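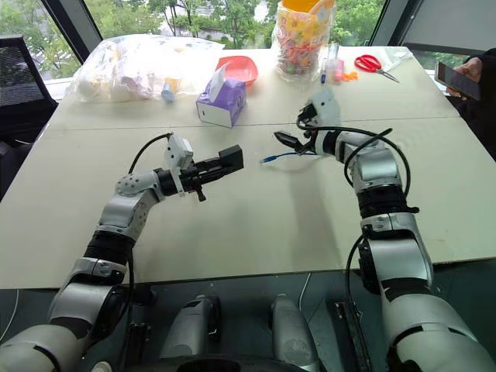 Ticket: Label printer in the mail room skips every second label
Opened by: Zdislava Kolář
Assigned to: Radek Kadlec
Status: Waiting for confirmation

Zdislava Kolář, 9:40
Good morning. Since the update in May, the Trindgate printer in the mail room leaves one label blank after each printed one. It happens with the small return labels only. The large shipping labels from the Pladgate program come out well. I have restarted the printer and also my computer, with no change. I have 30 parcels to send before the afternoon pickup, so I would be thankful for a quick answer.

Radek Kadlec, 10:05
Thank you for the clear report. Please tell me two things: which label size is chosen in the printer settings, and is it the same from another computer?

Zdislava Kolář, 10:20
The size says "Return small". Cleiton Sampaio tried from his computer and he has the same blank labels. It is version 3 of the driver.
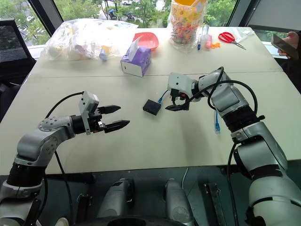 Radek Kadlec, 10:50
Then the fault is probably not in your computer. I looked at the test page and the gap between labels is set to 19 mm. For the small roll this value is too big – the printer thinks that it must feed further and it passes over the next label. I think the update has put back the factory value.

Please do the following:
1. Open the printer settings and choose "Media".
2. Change the gap from 19 to 3 mm.
3. Save, then open and close the cover.
4. Hold the feed button until the light blinks, and wait until the printer has measured the roll.
5. Print 13 labels in one job and look if any is blank.

Zdislava Kolář, 11:25
I did all the steps. At the first try the setting was not saved, I had to log in as administrator. Now all 13 labels are printed one after another. The text sits a little too far to the left, but the barcode can be read.

Radek Kadlec, 11:35
Good. For the text, please move the left margin by one step in the same menu. I will write the new gap value to Leonidas Margaritis, who has the same model in the Trenent office. I leave the ticket open until you have used the next roll.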